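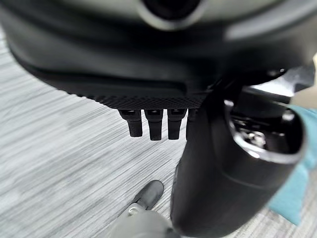 Okay, a few of you asked how the move from Bristhorpe went, so get comfortable, because I've never told a short story in my life and I'm not starting now.

We're in Etdale! Three months in, boxes still in the hallway, and I already know more neighbors here than I did in thirteen years at the old place. Romana Zeman from downstairs brought plum dumplings the first evening and then stayed until almost midnight telling us which bakery to trust. (Ondrejka, on the corner. Get there before 8 or the poppy seed rolls are gone.)

My mother is 88 and she was the one I worried about. She'd had the same kitchen window most of her life, and I kept picturing her sitting by the new one feeling lost. She was lost for maybe a week. Then she found the bench by the bus stop and now she has a whole social calendar, which I am not always told about. 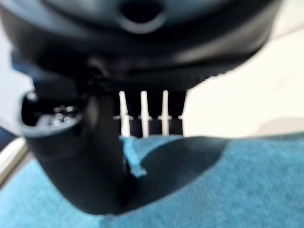
Choosing paint for her bedroom took us longer than finding the apartment. She wanted "the blue from Merkov," meaning the front door of the house she grew up in, and there isn't one photo of that door in color. We brought home five sample cards and she turned down every one of them, very politely. The soft blue under all that black here is so close to what I think she means that I held my phone up to the wall and called her in. She said warmer, and went back to her crossword.

So I wrote to Janka Beneš, who still lives two houses down from the old place, and asked if she remembered it. She sent me back three pages, by hand, mostly about my grandfather's pears. The door gets one line: "like the sky in June, but before lunch."

I took that line to the paint shop and read it out loud at the counter. The man thought it over, mixed something up, and my mother put her hand flat on the lid and said yes, that one.

Second coat goes on tomorrow if my shoulder cooperates. Dumplings are promised.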